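4월 23일 화요일, 이사 견적 메모. 7월에 원룸으로 옮긴다. 지금 집보다 많이 작다. 알아본 것을 순서대로 올린다.

**1**
새 집은 8평이고 엘리베이터가 없는 3층이다. 계약 전에 계단을 한 번 더 올라가 봤다. 2층에서 3층으로 꺾이는 곳이 제일 좁다. 큰 가구는 거기서 걸린다.

**2**
현관문 실제 통과 폭을 쟀다. 문짝을 활짝 열어도 경첩 쪽이 튀어나와서 도면에 적힌 폭이 다 나오지 않는다. 손잡이까지 빼고 계산해야 한다. 줄자는 문틀 안쪽에 대고, 위아래 두 군데를 재는 게 좋다. 오래된 건물은 위아래가 다르다.

**3**
견적은 두 군데서 받았다. Vanon은 방문 견적, Bridon은 사진만 보내는 방식이다. Bridon이 싸게 불렀는데 사다리차가 빠져 있었다. 더해 보니 차이가 거의 없었다. 사다리차, 폐기물 스티커, 에어컨 탈거가 포함인지는 문자로 받아 두려고 한다. 전화로 들은 건 나중에 찾을 수가 없다.

**4**
Vanon 쪽은 방문 때 서랍장을 열어 보라고 했다. 안에 든 물건 무게 때문이라고 한다. 책이 제일 문제였다. 책은 작은 상자에 나눠 담고, 남는 위쪽은 수건으로 채우라고 했다. 큰 상자에 책만 담으면 바닥이 터진다.

**5**
냉장고 자리 폭이 60cm, 지금 쓰는 냉장고가 58cm다. 들어가긴 하는데 문이 벽 쪽으로 열린다. 문 방향을 바꿀 수 있는 모델인지 제조사에 문의해 둔 상태. 안 되면 중고로 내놓고 작은 걸로 바꾼다.

**6**
Masilela에 책장이랑 식탁을 올렸다. 문의는 책장에만 온다. 식탁은 상판만 분리된다고 적었더니 그제야 한 명이 물어봤다. 분해 여부, 층수, 엘리베이터 유무는 처음부터 써야 한다. 가격을 깎아 달라는 말보다 그 질문이 더 많다.

**7**
커튼은 Flaltska에서 새로 맞출 생각이었는데 창 높이를 잘못 적어 와서 보류. 다음에 갈 때 다시 잰다. 881번 버스 타면 새 집까지 갈아타지 않고 간다.

**8**

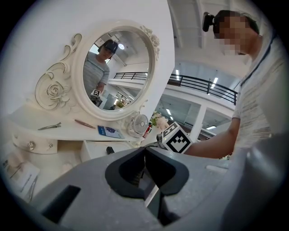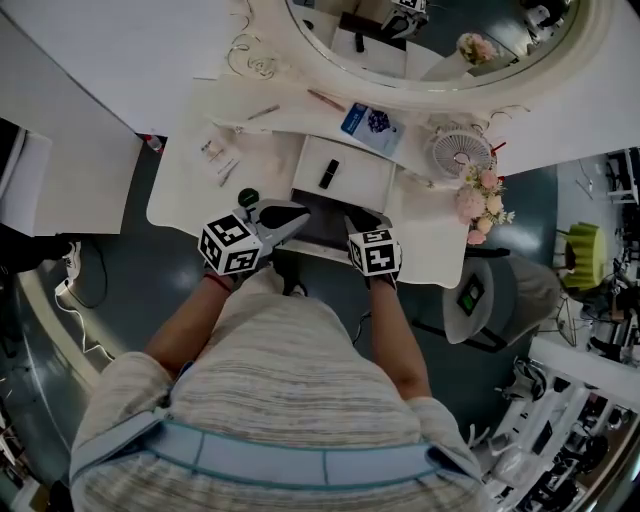 흰 화장대.
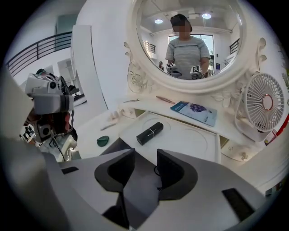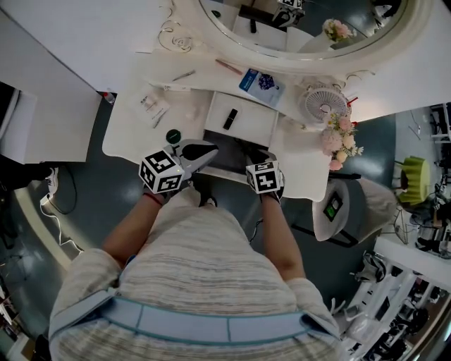

**9**
포장이사라도 깨지는 물건은 미리 말해 둬야 한다. Vanon 계약서에는 유리와 거울이 별도 항목으로 있고, 사전에 적지 않은 건 파손 보상이 줄어든다고 되어 있다. 목록을 써 보니 생각보다 길다. 액자, 유리 선반, 전신거울까지 다 들어간다. 첫 번째 사진처럼 테두리에 장미 조각이 붙은 타원 거울이면 유리만 감싸서는 부족하다. 튀어나온 조각부터 완충재를 대고 그 위에 담요를 둘러야 한다. 서랍이 달린 가구는 열어서 작은 물건을 전부 빼고 따로 봉투에 담는다. 립스틱처럼 굴러다니는 것이 틈에 끼면 서랍이 안 닫힌다. 서랍은 테이프로 고정하지 말고 랩으로 감아 달라고 할 것. 흰 도장면은 테이프를 뗄 때 같이 일어난다.

**10**
남은 일은 인터넷 이전 신청, 가스 철거 예약, 관리비 정산일 확인. 폐기물 스티커는 품목별로 금액이 달라서 주민센터 목록을 보고 산다. 식탁이 안 팔리면 여기에 한 장 더 추가된다.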